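Posting our equipment budget for the teardown cell in pieces, since a few people asked what we're spending and on what. We're a small refurb shop. We open used desktops, pull the parts worth keeping and scrap the rest.

Two arms on one table. We priced a single arm first and it came out cheaper, obviously, but you end up paying for clamps and a turning station to make up for the missing hand. Keltby quoted both ways and the gap was smaller than I expected.

Grippers were their own line. I had them lumped in with the arms in the first draft and had to redo the sheet. Same with cables and mounting plates. Give them a line each.

Slotted aluminum table: buy it bigger than you need. Ours was the one thing that didn't go over.

Printed fixtures we do in house. I put down 9 rolls of filament for the year. We'll go through more than that, every case model wants something a little different. 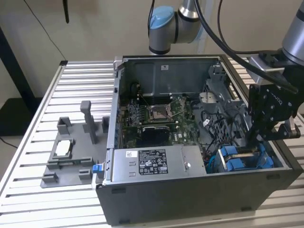

Szymon Pawłowska replied that the arms are the easy part to get approved, and asked what we set aside for integration and for downtime once it's running.

Fair question. Integration is 26 percent of the total. Downtime I left at zero in the first version, which was wrong. It's now five days a quarter, costed at what we'd pay a person to do the same towers by hand.

Spares: one extra set of fingertips per gripper, one cable per arm. Modby wanted to sell us a service plan on top. We passed for year one and will look again in October.

Payback on paper is about 59 weeks if we stick to desktops. I ran it with laptops too and the numbers fell apart, too many screws and too much glue. Laptops stay on the bench.

Still open: whether to lease the second arm. Duda will do a lease with a buyout at the end. Waiting on their terms, will add to this when I have them.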